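Vimside round table, white, small size
Reviewed 7th October

We bought the Vimside to replace a square folding table in the back half of our kitchen, where there is not much room between the fridge and the door to the yard. It has been in daily use since March, so this is a review of living with it more than of unpacking it.

The table comes in one box with the top face down and the legs underneath. Assembly took 31 minutes with one person doing it. The instructions are drawings only and mostly clear, apart from the page where the leg brackets go on, which shows them from an angle you will never see in real life. There are 13 bolts in the bag and you need 12. An Allen key is supplied but it is a short one, and I swapped to my own after the second leg.

The first thing to say is that it is steady. I have leaned on the edge while changing a light bulb and it did not tip. Our floor slopes towards the door, and the screw feet took that up without any folded card. They do work loose, though. I have tightened them twice, and one has left a faint ring on the lino.

The second thing is the surface. White tops show everything, and this one is no different. Crumbs, tea, pencil, the dust off an onion skin. On the other hand it wipes down quickly with a damp cloth, and so far nothing has stained it for good. Beetroot came off with washing-up liquid. A ballpoint mark took longer and needed a bit of bicarb. I would not put a hot pan straight on it and have not tried.

We looked at two others before buying. The Hirska is the same shape but has a raised lip round the edge, and I could see crumbs living in that for years. The Gourlay is a better-looking table and heavier, but the legs splay out further than the top and I would have kicked them every morning. The Drevum range only had ovals in the size we wanted.

Being round, it suits two people well and three at a pinch. Four is possible if nobody wants a serving dish in the middle. What I had not thought about is that a round table has no natural side to push things to. On the square one, anything waiting to be put away sat along the wall.

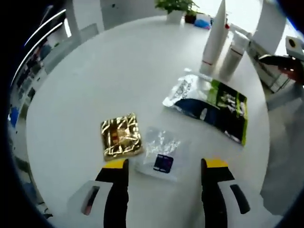

With this one it all drifts inwards -- crisp packets, bottles, wrappers, whatever came out of somebody's bag -- and has to be cleared before you can lay a plate. A tray would sort most of it out and I may get round to buying one. The smooth top does at least mean you can sweep the lot to one side with your forearm.

Two small complaints. The edge has a slight seam underneath which catches on woolly jumpers, and the gap between the legs is too narrow for the wider of our two stools, so that one lives by the fridge now.

I would buy it again for a small kitchen. For a family of four or five I would go up a size, or look at something with corners.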